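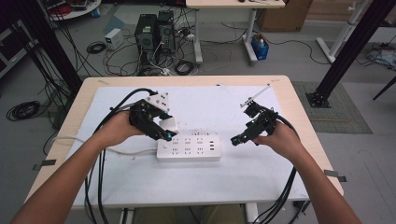

1/ Teaching by hand, the power strip task

I've been collecting demonstrations in the Plerkham lab since February and people keep asking what the work is like from day to day. So, a thread. My name is Zamfira Anghel and I hold the grippers.

2/ The setup is simple. You take a gripper in each hand and do the task yourself, using only the jaws. The robot learns from the recordings later. Your fingers never touch the object. If they do, you throw that take out and start again.

3/ Today's object is a white power strip, two rows of three outlets, with USB ports at one end and a switch at the other. It lies on a white board taped down at the corners. The task is to pick it up with both grippers, turn it end for end, and set it back down in the middle of the board.

4/ A power strip sounds easy. The body is the easy part. The cord is where most of my bad takes come from. It pulls the strip sideways when you lift, and it never lies the same way twice. I used to straighten it before each take. Beyene, who train the models from our data, asked us to stop doing that. They want the mess.

5/ The grippers have cables of their own, and they are thick. You learn to route them before you start. My left one goes over the top and down the side of the table. If I let it hang straight it drags on my wrist by the tenth take or so and my motion gets jerky, and jerky motion shows up in the data.

6/ Pace matters more than I expected. My first week I moved at normal human speed and most of it was unusable. Now I move at the speed of somebody setting down a full cup of coffee. One good take of this task is 19 seconds for me. Under 11 and the reviewer sends it back.

7/ White strip on a white board is hard on the eyes. We asked Trurley, who wrote the task list, if we could use a darker surface for half of the takes. They said yes, starting with the next batch. This batch stays white.

8/ We tried remote control first. You sit at a desk, move a pair of small arms, and the big arms copy you. I did it for 3 months. It's good for heavy things. For something like this it was slow — I could feel almost nothing through the controls, and I kept squeezing too hard. With the grippers in my hands I can feel the strip start to slip and correct it.

9/ The downside of the hand method is that I can do things the robot can't. My elbows bend in ways its arms don't. So there's a check afterward that replays my path on a model of the arm and marks anything it couldn't reach. I lose a few takes to that in every batch. Usually it's when I lean in over the table.

10/ We are at 895 good takes for power strips across everyone on the team. The next object is a coiled extension cord, and I am not looking forward to it.

11/ A few people asked how to get into this. Our team had a warehouse worker, a dental assistant and me (I was hemming curtains). Steady hands and patience with repeating yourself. You don't need to code. Plotitow posts openings for sites like ours, and they train you in the first week.

12/ Practical things I'd tell a new person:
Put your feet flat on the floor before you start.
Close the jaws all the way and open them once at the beginning of each take.
When you drop something, leave it and end the take. Don't try to save it.
Take the break when it's offered. Tired takes look fine to you and bad to everyone else.

13/ I'll answer questions tonight after 7 p.m. I can't share the recordings, so please don't ask. Wrist brace recommendations are welcome — mine is falling apart.

Home Explore Notifications Messages Profile

Search posts and people

We use cookies to keep you signed in and to remember your settings. Accept all / Manage choices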